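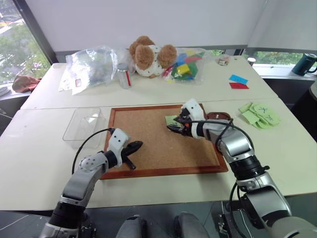 Note board and joined worktable, Room 18. Green notes to the right of the board, tray to the left.

Reading time: 6 min

Worktable and Note Board Inspection, Form 943
Site: Acuña Building, second floor, Room 18
Area: joined worktable, white top, two sections
Issued by: Lakero Site Services
Period covered: February

Ratings used on this form
OK: meets the requirement, no action.
OBS: observation. Acceptable for use, to be looked at again at the next inspection.
ACT: action needed. See the action list at the end.
N/C: not checked on this visit.

Comments are entered only where the rating needs one or where the last form left a question open.

Section A. Table structure

A1. Table sections joined, no gap wide enough to trap a finger or the edge of a sheet.
OK. The two sections meet evenly along the joint. A plastic card could not be pushed into it at either end.

A2. Height difference across the joint no more than 1 mm.
OBS. Flush at the left end. The right end can be felt with a fingertip but is still inside the limit. Same finding as on the previous form. The right-hand connecting plate was tightened last time and the difference has not grown.

A3. Legs stable, all feet in contact with the floor.
ACT. Near section, rear right foot turns freely by hand. The table does not rock with the foot in its present position, but it will not stay there. Refit with thread lock.

A4. Underside free of projecting screws and splinters.
OK.

A5. Tabletop surface clean, no adhesive residue.
OBS. Faint tacky patch near the front edge of the near section. Lifted with Plerik surface wipes on the second pass. Do not use scrapers on the white top.

A6. Outer corners and edges intact.
OK. The edge strip on the far section was reglued before this period and is holding.

Section B. Cork board

B1. Board lies flat on the near section and does not slide under light hand pressure.
OK. The felt pads under the frame were replaced with rubber ones after the last form. Pushed from each side in turn, no movement.

B2. Frame corners tight, wood free of cracks and splinters.
OBS. The reddish-brown wood is sound. The lower left miter has opened by the thickness of a sheet of paper. No sharp edge. Glue and clamp if it opens further. Do not staple across the corner.

B3. Cork surface free of loose crumbs and deep holes.
OK. Some wear is expected toward the top edge, where most notes are placed. Brush with the soft brush only. The vacuum nozzle pulls grains out of the cork.

B4. Notes placed fully inside the frame, none folded over the wood.
OK. Notes that overlap the frame catch on sleeves and get torn off when the board is lifted. The rule is one finger width of clear cork between the note and the frame.

B5. Notes attached by their own adhesive strip. Pins are not to be used on this board.
OK. The cork is thinner than a standard pin is long, and a pin pushed all the way in marks the tabletop. The rule applies to short pins as well.

B6. Board not used as a cutting surface.
OK. No knife marks found.

Section C. Paper notes

C1. Loose notes kept together in one place, beside the board.
OBS. The pile is to the right of the board, as marked on the layout sheet. It is loose and fanned out, with notes overlapping one another. Acceptable while the board is being worked on. Square the pile up before leaving the table.

C2. Pile limited to 20 notes.
N/C. Not counted on this visit. If the pile slides when the table is bumped, reduce it.

C3. Written and unwritten notes kept apart.
ACT. Some notes in the pile have handwriting on them. The form has asked for separate piles for two periods and this has not been adopted. Either the requirement is followed or the layout sheet is changed to allow a mixed pile. Site Services has no preference, but the two should agree.

C4. Notes lie flat with the adhesive strip down or covered by another note.
OK. Curled notes should be discarded. They do not hold on cork, and flattening them under a weight helps for an hour at most.

C5. Floor around the table free of fallen paper.
OK. Checked under both sections. The floor is smooth vinyl and a note underfoot slides easily, so this item is rated ACT at the first one found.

C6. Ink legible at standing distance.
OBS. Dark marker passes. Pencil does not, on pale green paper. Pencil notes should be rewritten before they go on the board.

Section D. Dish and tray

D1. Small dish at the top right corner of the board, stable, no chips.
OK. The small brown dish stands in its assigned position. Rim checked by hand, smooth. It is light enough to be carried off by a sleeve, and the layout sheet may be revised to move it farther from the board.

D2. Nothing wet or edible kept in the dish.
OK. Wiped dry.

D3. Clear tray to the left of the board, empty between tasks.
OK. Empty. No cracks found at the corners when flexed.

D4. Tray visible against the tabletop.
OBS. Clear plastic on a white top is hard to see under the ceiling lights, especially from the short end of the table. Its edges are faint enough that a person setting down a box could miss it. Strip of colored tape along the long sides recommended. The tape must not run onto the base, or the tray will not sit flat.

D5. Tray clear of the table edge by at least a hand width.
OK.

Section E. Items on the far section

E1. Items stored in a single row along the back, nothing stacked.
OK. Stacking was the main finding on the form before last and has not come back.

E2. Bags closed and labeled, label readable without moving the bag.
OBS. The large clear bag at the left end is crumpled, and it is difficult to tell what is inside without opening it. It has a small red-and-white label near the lower right, which is too small to serve as a contents label for a bag that size. Add a card or use a rigid box.

E3. Plastic bags kept away from heat sources and from the edge of the table.
OK. Nearest radiator is on the opposite wall.

E4. Glass containers: lid on, glass free of chips, not placed at the front of the row.
OK. Small clear jar with metal lid, next to the bag. Thread runs clean and the lid seats fully. Glass is permitted on the far section only. It is not to be brought forward onto the near section while the board is in use.

E5. Total load on the far section within the rating plate.
OK. The plate is on the underside, left rail. Present load is a small fraction of it.

Section F. Access and surroundings

F1. Clear standing space on both long sides.
OK.

F2. Cables near the table secured and not under tension.
OK. Checked by following each run from the outlet to the table by hand. Check again whenever anything on the table is moved.

F3. Lighting even across the board.
OBS. The tube nearest the door flickers for a few seconds at switch-on, then settles. Reported to building maintenance under a separate ticket.

F4. Wipes, soft brush and waste bin within reach.
ACT. Wipes and bin present. The soft brush was missing and was found in Room 3. It should be marked with the room number and kept on its hook.

F5. Layout sheet posted and current.
OBS. The posted sheet is the Sirnon revision, which still shows a single table section. Dimensions for the near section are correct. The far section is drawn in by hand.

Action list

1. Rear right foot, near section (A3). Refit with thread lock, recheck after one week.
2. Written and unwritten notes (C3). Separate, or change the layout sheet.
3. Soft brush (F4). Return to Room 18, mark and hang.

Recommended, no deadline

Tape on the long sides of the tray (D4).
Contents card for the clear bag (E2).
New layout sheet with both sections drawn to scale (F5). If the dish is moved under D1, do both changes in one revision — the last two were issued a few days apart and the older one stayed on the wall.

Notes for the next inspector

Lift the board with two hands, by the long sides of the frame, with all notes removed first. Lifting by the lower left corner will open the miter noted under B2.

Use the feeler gauge for A2 and record the reading in millimeters at both ends of the joint. The earlier forms say only "slight," and it is not possible to tell from them when the right end started to rise.

C2 may be left as N/C once. It should be completed on the next visit.

Completed forms go in the Lakero binder by the door, newest at the front.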